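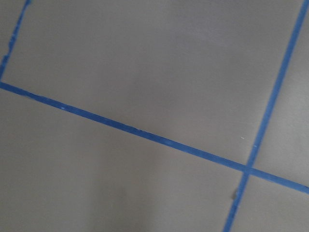
Woltgate, Monday, November 22, 2021

3.2 Seedling emergence and early growth of annual meadow-grass

Figure 3. Grey surface divided by strips of blue tape.

Emergence of Poa annua was recorded at three sites, Woltgate, Riris and Paracha, on soils that had been left undisturbed after the previous cereal harvest. Seed was taken from a single bulk collection made at Woltgate and stored dry in paper bags. Before sowing, a subsample was tested for viability on moist filter paper, and 88 per cent of the seeds germinated. No correction for viability was made in the emergence figures given below.

Seed was sown on the soil surface or at a depth of 5 mm, 20 mm or 50 mm. Each combination of site and depth was replicated 12 times. The buried seed was covered with sieved soil from the same plot and lightly pressed. Plots were not irrigated. Seedlings were marked with a plastic ring on first appearance and left in place, so that a plant which died and was later replaced by another could be told apart from a single surviving plant.

In total, 1,061 seedlings emerged over the recording period. Surface-sown seed and seed at 5 mm did not differ at Riris or Paracha. At Woltgate, where the topsoil is a coarse sand and dries quickly, surface sowing gave fewer seedlings than sowing at 5 mm. Emergence from 20 mm was low at all sites, and from 50 mm it was close to nil. The few plants recorded in the deepest treatment all came up beside cracks in the soil and may have started from seed nearer the surface.

Leaves of young plants were folded in the bud, with a boat-shaped tip and a thin, pointed ligule. Auricles were absent. Leaf blades were often crinkled across the middle, most clearly on the second and third leaves. Tillering began at the three-leaf stage on the loam at Paracha but was later on the sand. Plants from late emergence stayed small and had not tillered when recording ended in January.

Ground cover by crop residue had a marked effect. Under a full layer of chopped straw, emergence fell by 58 per cent compared with bare plots, and the seedlings that did appear had longer and paler first leaves. Partial cover had no clear effect. This agrees with the earlier pot work by Ziółkowski, although the straw used there was finer and the layer more even.

Seedlings of other species were pulled as soon as they could be named. Volunteer barley was common at Riris and was removed twice. A small number of meadow-grass seedlings may have come from the existing seed bank; unsown control plots at each site were used to adjust for these, as set out in Section 2.4. The Rodora plots were sown later and are treated separately in Section 3.3.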